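September 13, 2021
By the Pravby cell team

Progress report, Wukow line, pick-and-place cell 2. Covers May to now. Sorry this one is thin on the commercial side, most of the period went to the fault and you asked for the detail.

Where we are. Cell is running again at reduced speed. Not signed off for full speed. Milestone for unattended running is NOT met and we aren't claiming it. The money against that milestone stays unclaimed until the safety check is repeated, see the end.

What happened

The arm drove down past its table height during a homing move and pressed into the work surface. Nobody hurt, nobody inside the guard at the time. Force limit tripped and the arm stopped, but it stopped late. It should have tripped on first contact. Instead it kept pushing long enough to bend one finger of the gripper and knock the wrist camera out of its calibrated position. Operator hit the e-stop after the arm was already still, which is fine and is what the sheet says to do.

We treated it as a safety event from that point. Cell locked off, key out, logged. Ramanauskas (the integrator) were told the same day and had somebody on the phone within the hour, on site two days later.

Up to the stop the cell had done 2,116 cycles on the current program without a height error. So we had got comfortable with it. That is part of the problem and we say more about it below.

What we found

First thought was the force sensor. Pulled it, bench tested it, it read fine. Put it back. That cost us most of a week and was the wrong place to start.

Second thought was the wrist camera, because the homing move uses it. The arm goes up over the table, looks for the tape cross, works out where it is and then sets its zero. If the cross isn't where the program expects it, it is supposed to give up and ask for a person. It didn't give up. It accepted a bad match and worked out a table height from it that was lower than the real table.

Went through the saved wrist pictures after that. 482 of them from homing moves. In 382 the match was good by any standard we tried. The other 100 had a weak match score and the program took every one of them anyway. Most of those happened to land close enough to do no harm. One did not.

The table is gray with a slight sheen and light comes off it. The tape shows up well to a person at any time of day, the software is fussier. Where a bright patch sits near a tape edge it seems to shift where the software thinks the edge is. We haven't proved this is the whole cause. It fits the bad ones we looked at, it doesn't explain all of them.

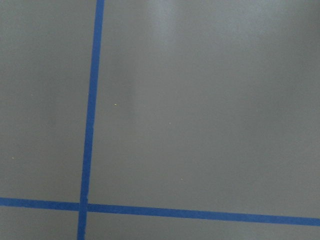
Wrist camera view of the blue tape cross on the gray table. Pale reflection near the top.

The tape was also not laid square. The program assumes a right angle at the cross and corrects for tilt of the camera on that basis, so any skew in the tape gets read as tilt and ends up in the height number. Small error on its own. Added to a weak match, not small. The tape was put down by hand in May when the table was moved and was never measured afterwards. That was ours, not Ramanauskas.

Dust. There were specks on the table in a lot of the saved pictures. We checked if the matcher was picking them up as corners. No sign of it so far, but table wipe is now on the start of shift sheet.

Why the force limit was late

Separate fault and in our view the more serious one. During homing the force limit was set at the higher value used for seating parts. It should drop to the low value before any downward move with an empty gripper. The line that does this was in the old program and was lost when the program was rewritten for the Tastonico trays. The rewrite was reviewed for tray positions, cycle time and gripper width. Limits were not on the review list. They are now.

So two things lined up. Bad height from the camera, wrong limit on the arm. With the right limit we would have had a light touch and a stop and probably a one line entry in the log.

We should add that the risk assessment names the force limit as the protection for this move. It wasn't in place. The assessment was therefore wrong for the whole time the new program was running, including the good cycles.

Done

- Low force limit restored for homing. Tested with the table raised on blocks, stopped on contact each time.
- Hard floor set in the controller, below which the arm will not go whatever the camera says. This sits outside the program so a rewrite can't remove it.
- Weak match now stops the cell and calls the operator. Expect more stops. There have been more stops.
- Bent finger replaced, wrist camera remounted and recalibrated.
- Limits and safety settings added to the review sheet, two signatures.

Not done

- Tape to be replaced with a fixed, measured target screwed to the table. Ramanauskas are making it. Until then we stay on tape and on reduced speed.
- Shade over the lamp nearest the table, or a matte mat for the table, not decided. Mat is cheaper but the trays may slide differently on it and we'd have to redo the grip tests.
- Same check on cell 1. It runs the older program and has the line in it, we looked, but nobody has tested it with the table raised. Booked.
- Risk assessment being rewritten. Draft is with the Wukow site for comments.

Effect on the plan

Tray trials for Tastonico slipped. They have been told why and were given the same account as here. Operator training went ahead as planned using cell 1, so that part is on track and the training budget is spent as forecast.

Spend on the fault itself: replacement finger came out of spares, Ramanauskas visit was under the service contract, the rest is our hours. We are not asking for extra money. We are asking for the unattended running milestone to be moved to the next period, and for your agreement that the force limit test is repeated with your own assessor present before we go back to full speed. We would rather have someone from outside look at it given that we missed it once.

Stop log and the full set of match scores are availble on request. Please say if you want the saved pictures too, its a large folder and will need to go on a drive.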